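History of the Everyday Bath
Handout 6: Where the water goes
Instructor: Elsa Sundqvist

Welcome back! Last time we got the water into the house, and today we get it out again, which I think is the more exciting half. Please read pages 50 to 68 in the course reader before we meet.
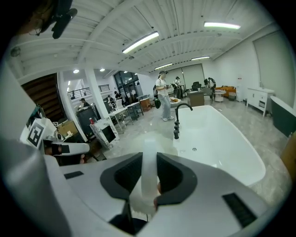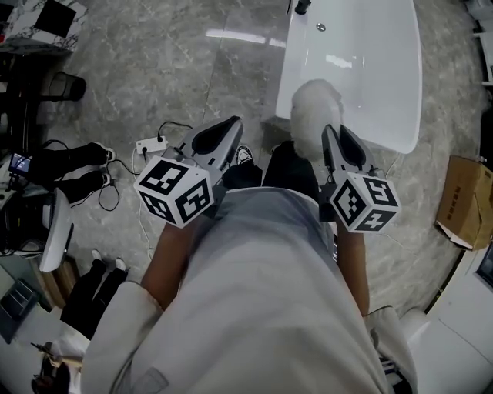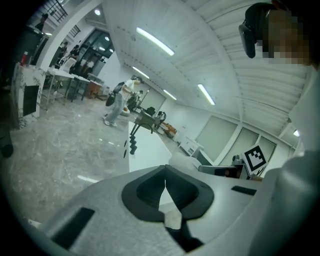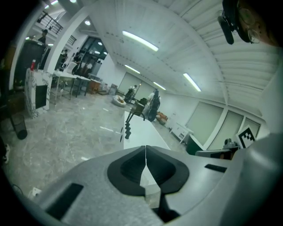
Start with the trap. It is a bend in the pipe that always holds a little water, and that small plug of water keeps sewer gas out of the room. That's the whole trick! Before traps were common, plenty of people with a fancy indoor bath also had a fancy indoor smell, and doctors wrote long, worried letters about it.

Then comes the vent. When a lot of water rushes down a pipe it can pull the water out of the trap behind it — you may have heard that gulping noise in an old building. A vent pipe lets air in and the trap stays full. I love this part, and I will draw it on the board at least twice.

Our case study is the public bathhouse at Grevska. The builders' account book survives (all 1,069 entries of it!) and we can follow the drains going in, going wrong and going in again. Look for the October entries, where the foreman argues with the Nägeli pipe works over the slope of the main drain. He wanted it steeper. Read both sides and decide who you believe.

Words to know: trap, vent, stack, overflow, fall (the slope of a pipe), seal (the depth of water in a trap).

For discussion
Why did cities pay for water supply so long before they paid for sewers?
Who cleaned the drains at Grevska, and where do they show up in the account book?
What would you expect to change once people could bathe at home?

The short paper is two pages, due 12 July 2026. Pick one fixture in a home you know well and trace its water as far as you can. Ask your neighbors, ask the city, get down on the floor with a flashlight!

Handout 7 is on soap.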